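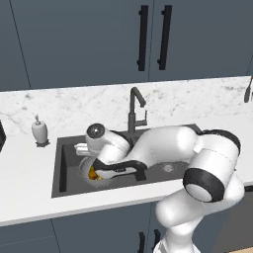 Kitchen How-Tos

Cleaning Greasy Cabinet Doors and Handles

Grease settles on upper cabinets even when they look clean. Start with the doors closest to the stove.

Mix a teaspoon of dish soap into 1,000 ml of warm water. Wring out a soft cloth until it stops dripping, then wipe each door from top to bottom. Go over it again with plain water and dry it right away. Painted doors swell at the seams if water sits there.

For bar handles, wrap the damp cloth around the bar and slide it along. An old toothbrush gets behind the mounting posts. If a handle feels loose, open the door and tighten the screws from the inside — a quarter turn is usually enough.
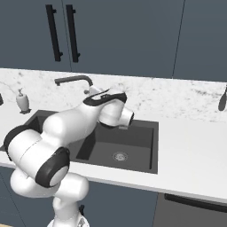
Can I use a degreaser spray on painted doors?
Use it only on spots that soap won't lift. Spray the cloth, never the door, and test it first on an inside edge. I keep a 200 ml bottle of Dosix under the sink and one lasts me most of a year.

Wipe the top edges last. They hold the most dust, and a dry cloth should go over them before the wet one. Leave the doors open for an hour when you're done.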